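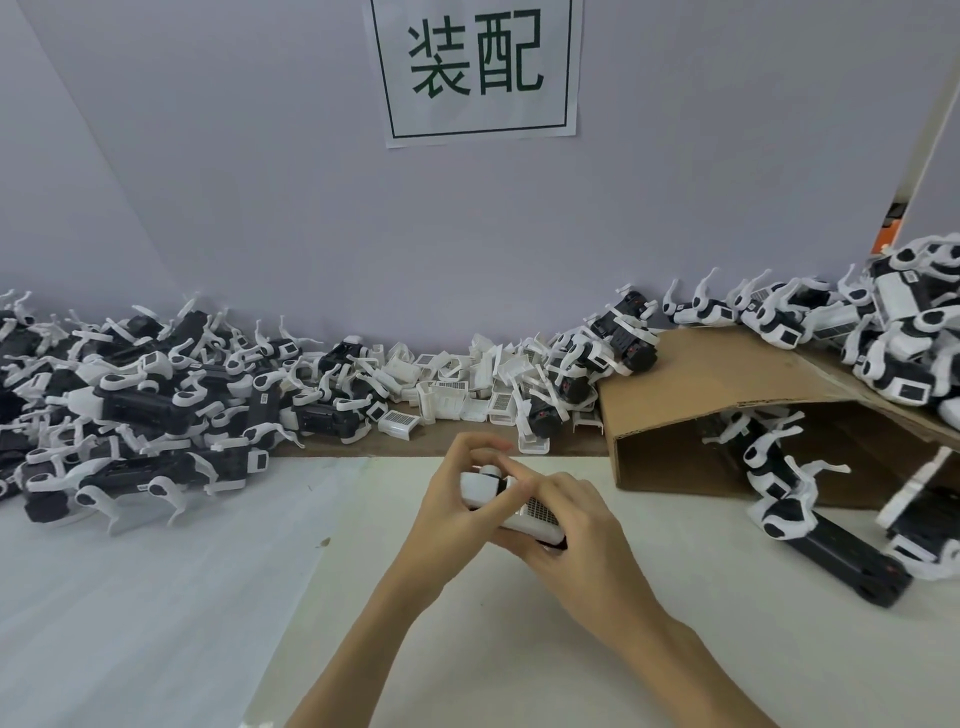

Fitting a housing at the assembly table (the sign on the wall reads 装配, "assembly"), with Irkia robots and loose shells stacked behind.

Student Projects > Robotics > Fault Reports
Tue 29 July | By the Irkia project group, Urkberg Technical College

Hind Leg Dropout on the Irkia Robot Dog

1. Background

Our group spent the placement term with Vovura, which builds the Irkia, a small four-legged robot sold to schools for programming lessons. We had planned to write about walking gaits. In the second week the test bench started rejecting robots with a dead hind leg, and Vovura asked us to work on that.

The batch we looked at was 211 robots. Of these, 53 failed the standing test at least once. The robot would stand up normally, shift its weight back, and then one hind leg would go limp and it would sit down on that side. Some recovered after a power cycle and passed. Those had been going to the packing shelf, so part of our job was getting them back.

2. What we checked first

We suspected the leg motors. Swapping the motor from a failed leg to a good robot made no difference: the motor worked in its new place and the old robot still failed. We repeated the swap in the other direction with the same result.

Next we looked at the firmware. The log showed the joint controller losing contact with the motor and then shutting the leg off, as it is designed to do. Loading the November firmware changed the error message but not the behavior. We lost three days on this and should have opened a robot sooner.

3. What we found

We took apart 11 failed robots. In nine of them the cable to the hind leg was pinched between the body shell and a screw post. The insulation was flattened, and in the worst ones the wire was showing. When the leg swung back, the cable was pulled tight over the post and the signal dropped.

The other 2 had undamaged cables but the plug was not pushed all the way in. It is a Prantl connector with a small latch, and it can be pushed in far enough to hold without the latch closing. It feels the same to the fingers unless you tug on it.

We then watched the assembly work for a full shift. The shell is held in one hand and closed with the other, so the cable has to stay where it was laid while both hands are busy. The work instruction says "route cable clear of post" and has no drawing. Everyone at the table had their own way of doing it, and some of those ways were good.

Storage made the problem harder to trace. Finished robots were piled at the back of the table with their legs hooked together, and loose shells were kept close by. Pulling a robot out of a pile drags on its legs. We tried this with good robots and could not make a correctly routed cable fail, but two with pinched cables went from passing to failing after we pulled them out. The piles also had no labels, so a retested robot could end up among untested ones.

4. Safety

A pinched cable with bare wire can short against the battery lead. We did not see a short in any robot we opened. One cable had marks on it that we could not explain, and we passed it to Vovura. Until all the failed robots were opened, they were stored with the batteries out.

5. Changes made

A clip was added to the inside of the shell to hold the cable away from the post. We printed the first clips at the college and Vovura now molds its own. The instruction has a drawing and a step for tugging the connector. A robot that fails any test gets a red tag that stays on until it has been opened, even if it passes afterward. Trays for finished robots are on order and had not arrived when we left.

6. Limits of this work

We did not open the robots that passed the first time, so we do not know how many have a pinched cable that has not failed yet. The clip has been tested on the bench only. A longer walking test would show whether it stays in place, and the next group has the fixture drawings for it.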